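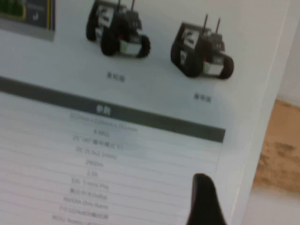

Our project for the Flemis workshop course was to put the printed papers and loose cables in the electronics room in order. When we started in September, manuals and brochures were kept in two drawers and a cardboard box, and most people looked for things online before they looked there. We wanted to know if a simple filing system would change that. The first thing we had to settle was what counts as a manual. Many of the papers are in between, like the brochure page with photos of two small wheeled vehicles in the upper half and a specification table in the lower half. It reads like an advertisement at the top and like a data sheet at the bottom. We decided that any sheet with a specification table on it goes in the file, even if the rest is advertising.

Sorting the papers

Ans Schouten emptied the drawers and the box and gave every item a number in pencil on the back. There were 388 items in all. Yannick Besson typed the list into a spreadsheet with four columns: product, type of paper, language and location. We threw out 41 items that were exact copies of another one, after checking with our supervisor, Mr. Wouters.

Language took more time than we had planned. Several papers are in Chinese only, and neither of us reads it. We used a translation app on the headings and wrote a short English title on a sticky label. For product names we copied the original characters into the spreadsheet too, so the paper can be found either way. The app did poorly on small type, and the labels on those papers should be checked by someone who knows the language.

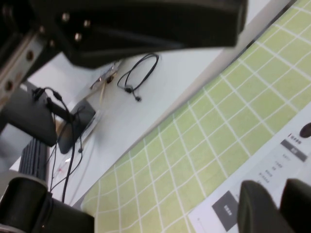

Cables and small parts

The cables were not in our first plan. We added them in the third week, when it was clear that a file of papers did not help much if the cable that went with the product was somewhere else. Each cable is now coiled, closed with a strip of hook tape and put in a clear bag with the same number as its paper. We bought 100 bags from Skallico and that was enough. Spare screws and clips go in the small bags, inside the large one.

Our rule for the cutting mat is that nothing is stored on it. Anything still in use stays on the white part of the table, and the mat is left for cutting and measuring. People kept to this better than we expected, apart from the last week of the term.
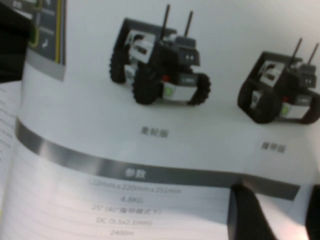 Folders or boxes

We tried two kinds of storage. Flat sheets went into Nunon ring binders with plastic pockets, which worked well. Booklets did not fit. Two or three of them in a pocket made the binder bulge, and the glossy covers slid out when it was tipped. We moved all booklets to magazine boxes on the lower shelf – spine outward, number on the spine. The binders hold up to 300 sheets each and we filled one.

Results

By 25/11/2024 everything on the list had a place. We asked classmates to find a given paper before and after the change. Before, most gave up. After, all of them found it, though two went to the binder first and had to be sent to the boxes. A note on the binder cover now says where the booklets are.

Still to do: check the translated labels, and agree with Mr. Wouters on who adds new papers to the spreadsheet next term.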